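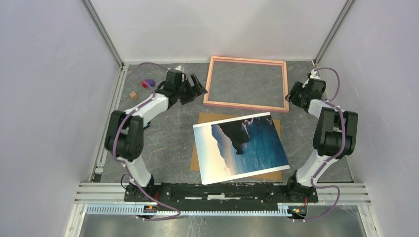
Unit 4: Comparing Grippers on Flat Objects

Read before lab. Bring the log sheet from Unit 3.

Vendors like to quote success rates. The Kaltunard jaw sheet says 337 clean picks in a row, and I have no reason to think anyone lied. But picks of what? Foam cubes, as far as I can tell from the fine print. A cube forgives a sloppy approach. A glossy print lying flat does not, and neither does a thin picture frame that has to be held square by two arms at once.

You will run the framing task with the Schwerdtfeger jaws and then the Kaltunard jaws, 15 trials each. Same controller settings, same start poses. If you retune between sets, you have compared two tunings and learned very little about jaws.

Log for each trial:
Which arm touched first
Whether the print slid, bent or lifted
Where the cardboard ended up
Time to finish, up to 600 seconds, then stop

"Almost" is a failure. Write it down as one.

Fifteen trials is thin. A difference of one or two successes means nothing, and I will mark down any report that claims otherwise. The Skenent group ran 100 per gripper and still hedged.

Question to think over: would your ranking survive a matte print?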